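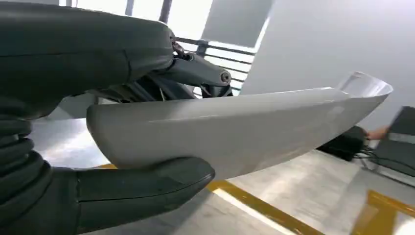
Weißen Kunststoff kleben: was hält und was man sich sparen kann

Kategorie: Werkstatt > Kleben & Dichten

Auf fast jeder Klebertube steht, dass sie Kunststoff klebt. Ich halte das für eine der dreistesten Angaben im Baumarkt, gleich nach »trocknet unsichtbar«. Kunststoff ist eine Sammelbezeichnung für Materialien, die miteinander ungefähr so viel zu tun haben wie Eiche mit Kork. Wer eine gebrochene Blende vom Kühlschrank, einen Bügel oder eine Abdeckleiste retten will, sollte deshalb zuerst herausfinden, was er vor sich hat, und den Kleber bis dahin zulassen.

Bevor es losgeht: Teile, die im Fehlerfall jemanden verletzen können (Kindersitze, Fahrradhelme, alles unter Netzspannung), werden nicht geklebt. Da diskutiere ich auch in den Kommentaren nicht mehr.

1. Material bestimmen

Sucht auf der Rückseite nach einem Kürzel zwischen spitzen Klammern oder nach einem Dreieck mit Buchstaben darunter. Bei Haushaltsgeräten findet man meistens eines von diesen:

ABS: klebt gut, verzeiht viel.
PS: klebt auch, ist aber spröde und bricht gern direkt neben der Naht wieder.
PC: geht, reagiert aber empfindlich auf Lösungsmittel. Spannungsrisse kommen manchmal erst Wochen später.
PVC hart: mit Spezialkleber sehr gut.
PP und PE: siehe Schritt 5, und macht euch keine großen Hoffnungen.

Steht nichts drauf, hilft ein Glas Wasser mit einem Tropfen Spülmittel. Ein kleiner Splitter PP oder PE schwimmt, ABS und PC gehen unter. Auch das ist kein Beweis, denn mit Füllstoffen versetztes PP kann ebenfalls sinken, und geschäumte Teile schwimmen aus ganz anderen Gründen. Die Brennprobe, die in jedem zweiten Forum empfohlen wird, lasse ich bleiben. Die Dämpfe sind je nach Material richtig übel, und ich habe noch keinen Laien getroffen, der am Geruch zuverlässig etwas erkannt hätte. Mich eingeschlossen.

2. Reinigen, und zwar zweimal

Erst warmes Wasser mit Spülmittel, gut abspülen, trocknen lassen. Danach Isopropanol auf ein fusselfreies Tuch und die Bruchflächen abwischen. Bitte kein Aceton: Das löst ABS und PS an, und auf einer glänzenden weißen Fläche sieht man den Fleck für immer. Glasreiniger taugt hier nichts, der lässt oft etwas zurück.

Von da an die Bruchkanten nicht mehr anfassen.

3. Trocken anpassen

Die Teile ohne Kleber zusammensetzen und gegen das Licht halten. Bei gebogenen Teilen passt es fast nie auf Anhieb. Solche Teile stehen oft unter Spannung aus dem Spritzguss, und nach dem Bruch federn die beiden Hälften ein Stück auf. Wer sie beim Kleben mit Gewalt in Form drückt, hat diese Spannung später dauerhaft in der Naht.

Was ich stattdessen mache: eine Auflage bauen, die der Krümmung folgt. Ein gefaltetes Handtuch reicht für grobe Sachen, für längere Teile nehme ich Knete unter Frischhaltefolie. Fixiert wird mit Malerkrepp quer zur Naht, alle paar Zentimeter ein Streifen. Schraubzwingen haben an dünnwandigen Rundungen nichts verloren. Federklemmen mit weichen Backen gehen, wenn man vorher an einer unauffälligen Stelle ausprobiert, ob sie Druckstellen machen.

4. Kleben (ABS, PS, PC, PVC)

Zur Auswahl stehen im Wesentlichen drei Sorten.

Sekundenkleber ist schnell, aber die Naht bleibt spröde. Für eine Zierblende genügt er. An allem, was sich biegt, wird er enttäuschen. Und er macht weiße Schleier auf dunklem Kunststoff; auf weißem fällt das zum Glück kaum auf.

Lösungsmittelkleber verschweißt ABS und PS regelrecht miteinander. Das ist die stabilste Variante, sofern der Spalt wirklich eng ist. Lücken füllt er nicht. Fenster auf, sparsam auftragen.

Zweikomponentenkleber nehme ich für alles mit fehlenden Splittern. Ich benutze seit einer Weile den Filari 50 und bin zufrieden, obwohl die Packung eine »Endfestigkeit nach 50 Minuten« verspricht. Nach der Zeit konnte ich die Naht noch mit dem Fingernagel eindrücken. Ich lasse solche Teile über Nacht liegen und habe damit Ruhe. Gemischt wird mindestens eine Minute lang, auch wenn es nach zwanzig Sekunden schon einheitlich aussieht.

Die Kanten vorher mit 500er Schleifpapier kurz anrauen, Staub abwischen, Kleber dünn auf eine Seite, zusammenfügen, Krepp drüber. Was herausquillt, lasse ich bei Epoxid gummiartig werden und schneide es dann mit einer frischen Klinge ab. Nass verschmieren ergibt nur eine größere Sauerei.

5. Der Sonderfall PP und PE

Es gibt Sets mit Primer, zum Beispiel Plillano. Nelli Heiskanen hatte mir ihres ausgeliehen, mit der Bemerkung, das Zeug sei großartig. Ich habe damit drei Bruchstücke einer Vorratsdose geklebt. Zwei Nähte hielten beim Biegen, eine ging auf wie ein Reißverschluss. Für ein Teil, das nur irgendwo herumsitzt, würde ich es wieder nehmen, für einen Schnappverschluss nicht.

Haltbarer ist bei diesen Kunststoffen eine mechanische Lösung: auf der Rückseite einen Streifen Blech oder Kunststoff gegensetzen und mit kleinen Schrauben oder Nieten befestigen. Schön ist das nicht. Auf der Innenseite einer Abdeckung sieht es keiner.

6. Die Sache mit dem Weiß

Vergilbte Teile mit Peroxid und UV-Licht aufzuhellen funktioniert, nur hält der Erfolg nach meiner Erfahrung nicht lange, und fleckig wird es auch leicht. Reparaturlack in »Reinweiß« passt so gut wie nie. Ich habe den Lackstift Rata 949 an einer Kühlschrankleiste probiert: bei Tageslicht ordentlich, unter der Küchenlampe deutlich bläulich. Testet so etwas innen, und schaut es euch abends noch einmal an.

Lohnt sich das?

Oft nicht. Vor dem Kleben würde ich immer nach dem Ersatzteil suchen, mit der Typennummer des Geräts statt mit »Leiste weiß«. Für meine Leiste wollte der Händler Pawlak inklusive Versand 191 Kronen, und da stand der Kleber schon angebrochen auf dem Tisch. Gehalten hat die Naht seit Mai. Bis zum nächsten Winter traue ich ihr noch nicht.

Nachtrag: Jean Buchanan fragt, ob Heißkleber ginge. Zum Fixieren während der Aushärtung ja, als Reparatur nein.

Das könnte auch interessieren
- Silikonfugen erneuern ohne Wundermittel
- Welche Dübel wirklich in Gipskarton gehören
- Kühlschrankdichtung: reinigen oder tauschen?
- Schleifpapier-Körnungen und was die Zahlen taugen

Kontakt | Impressum | Datenschutz | © Ragnheiður Lykkegaard | Nach oben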